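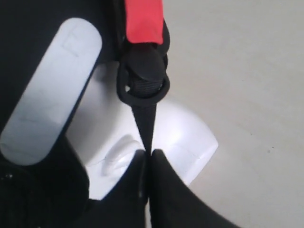
Repair is back in Plarkbridge, or at least the signs in the windows say so. Three shops on one street now fix bags, shoes, hats, whatever you can carry in. Two years ago there was one and it closed at lunch. Most of the work is small. Zippers, mostly. Handles. Then the strap jobs, and the strap jobs are where people get annoyed, because the part looks like nothing: a black plastic buckle, an oblong loop, webbing threaded through and folded back over itself. Cheap to make. Snap one in an airport and you're hugging your bag all the way to the gate.

I spent most of a week going in and out of these places. Clendo is the old one, narrow as a hallway, bell on the door, a wall of drawers with handwritten labels that stopped matching the contents sometime in the nineties. Ask for a one-inch slider and you get a drawer tipped out on the counter. Dig for it yourself. They charge by mood as far as I can tell. I paid four dollars for a job on my own backpack, the customer after me paid nine for the same thing and thanked them for it.

Sutanto is the newcomer, up near the bus station. White walls, a ticket system, a screen with your number on it. Ticket 158 when I walked in, and I'd been told mornings were quiet. They photograph your bag, quote you, text you when it's done. Turnaround is two days if the part is in stock. Often it isn't. Nearly every brand uses its own hardware now, a hair wider or narrower than the last one, so a shop that wants to say yes to everybody has to keep thousands of bits on the shelf. Sutanto says 4,000. The back room smells like a new tent.

And Bandero, which began as a shoe place and still is one if you ask the people in line. Heels in ten minutes. They got into bags last August when a summer of cancelled flights sent half the town home with broken luggage. Wheels were the big thing then. Wheels are still the big thing, 60 pairs in a slow month, 130 in a busy one, and they're sick of them. Glue, bolts, the little rubber tires that split. You could hear the sigh when a man rolled one in with a squeak.

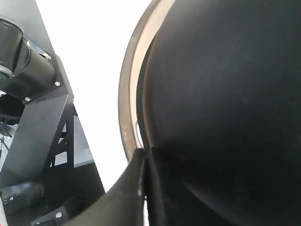 Tan and brown rim, matte black side.

So does it pay? For the customer, sometimes. A forty dollar bag with a thirty dollar zipper job, no. Everyone I met behind a counter will tell you that to your face, which I liked. A good bag, yes, nearly always. The trouble is the middle. Bags that cost a hundred and were built like they cost twenty. Linings glued in, so you can't get at the seam without wrecking it. Rivets where there used to be screws. One of the Clendo crew held up a handle bracket and called it a one-way door.

Some advice, since I asked everywhere. Go in before the thing breaks all the way, a frayed strap is a cheap fix and a torn-out anchor isnt. Bring the broken piece, even the crumbs. Empty your pockets and the bag's pockets, they find alot of old gum. And don't super glue it first. All three shops brought that up before I did.

My backpack is holding. The left strap anyway. The right one has started to slip a little on the stairs, so back to the drawers next week.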